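Protby Water Softeners – Frequently Asked Questions
Last revised 9 March 2021

How do I know if I need a softener?
Have your water tested for hardness. Values are given in grains per gallon. At 3 grains or less, most households do not need one. If you are on a public supply, the utility can usually give you a figure by phone. Well owners should send a sample to a lab and ask for iron and manganese in the same test.

What is the difference between the Sarmiento and the Fulen?
The Sarmiento is a single-tank unit and regenerates at night. The Fulen has two tanks, so one stays in service while the other regenerates. The resin and the valve seals are the same in both. Choose the Fulen if water is used around the clock.

How does the unit decide when to regenerate?
A meter in the valve head counts the gallons that pass through. The factory setting is 3,000 gallons. On the Sarmiento, the cycle begins at 2:00 a.m. on the night after the count is reached. On the Fulen it begins right away.

My display stopped at 2,997. Is the meter broken?
Probably not. The meter counts up in steps of 3, and the last step before the set point is held on the display until the cycle starts. If the number has not moved after a full day of normal use, check that the bypass valve is in the service position.

Which salt should I use?
Evaporated salt pellets. Rock salt leaves sediment in the brine tank and will shorten the time between cleanings. Block salt is not suitable for either model. Potassium chloride works, but raise the salt dose setting by one level.

There is a hard crust in the brine tank. What should I do?
This is a salt bridge. Break it up with a broom handle, working from the center outward. Do not strike the tank wall. Bridges form more often in damp basements and when the tank is overfilled – keep the salt at least 8 inches below the rim.

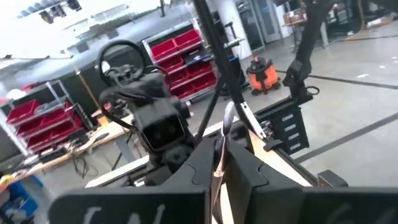
Can I install the unit outdoors?
Only under a roof and only where it does not freeze. Frozen resin tanks are not covered by the warranty. If the house is closed for the winter, drain the unit by the end of October.

Where do I get spare parts?
Seals, injectors and meter cables are stocked by Cikurska, our parts distributor. Have the serial number ready. It is printed on the label at the back of the valve head.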